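3.2 What people keep in the second drawer

The second drawer turned out to be the richest part of the whole survey, and we could happily have written a separate paper on it. Cutlery drawers in Dollcombe and Seketti look much alike from one home to the next. The drawer beneath is a different matter — it holds whatever a household uses often enough to want close by, but has never found a proper place for.

We visited 70 homes and asked each household to talk us through the drawer in their own words, with no set order and no time limit. Most talks lasted 10 minutes. A few went on well into the evening, usually because one item led to a story about a wedding, a house move or a much-missed aunt. The talks gave us 172 names for things that shops sell under far fewer, and we were delighted by how many of them were local. In Seketti, any long thin tool without a blade may be called a "reacher". In Dollcombe the same word is kept for tools that get into jars.

Navickas, whose scheme for sorting household goods we follow here, puts objects into groups by the job they do. This works well for peelers and tin openers. It works far less well for plain pieces with few features, where people in our survey leaned on colour and on how the thing is stored. "The green one" was a perfectly good name in several homes, and everyone living there knew which object was meant. Holes and loops mattered too: a piece that could be hung up was often spoken of as belonging to the hook, even when it had lain in the drawer for years.

We find this exciting, as it suggests that the place an object might be kept can shape its name as much as its use does. The Rurkico word list, with its 600 entries, has no heading for storage at all, and we would like to see one added. Figure 4 gives a case of the plain kind, a long pale green rod with a squared tip, beside a smaller tab with an oval hole near its end.

Figure 4. Plain pale green pieces, one with a hole.

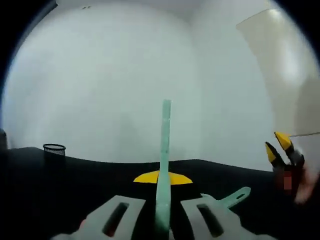

3.3 Names that travel between homes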